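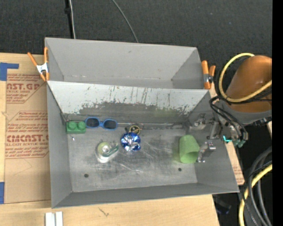

The bin at Vitomberg, with six objects on its floor and the arm over by the right wall.

I asked Senthil Amin what he's been fixing lately and he groaned. "Corners," he said. "It's always corners!"

Senthil writes the grasp planner for Farina (the picking software, now on release 2), and we talked for 35 minutes while he scrolled through logs. The planner scores 206 candidate grasps each cycle, then throws out any where the wrist would hit a sloped side. "Shiny stuff wrecks the depth map," he told me. "Crumpled foil, sunglasses, that sort of thing. You get holes, and the planner reckons a hole is free space."

So what did he change? He now treats missing depth as solid until a second view says otherwise. It's slower, and Gianni Marras, who looks after the motion side, grumbled about it for a week.
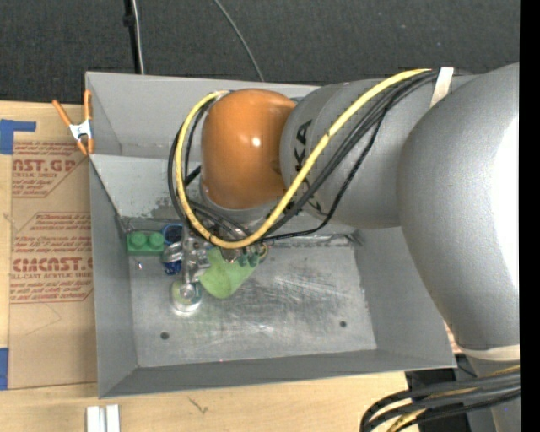
Gripper down near the bin floor, cables looped over the orange joint.

Gianni wandered in at this point with his own gripe, the cables. "I model them as a fat grey sausage," he said, laughing. "It costs me some reach, but I sleep better." He's keen to try a proper cable model in May, if Senthil ever gives him the colour camera back.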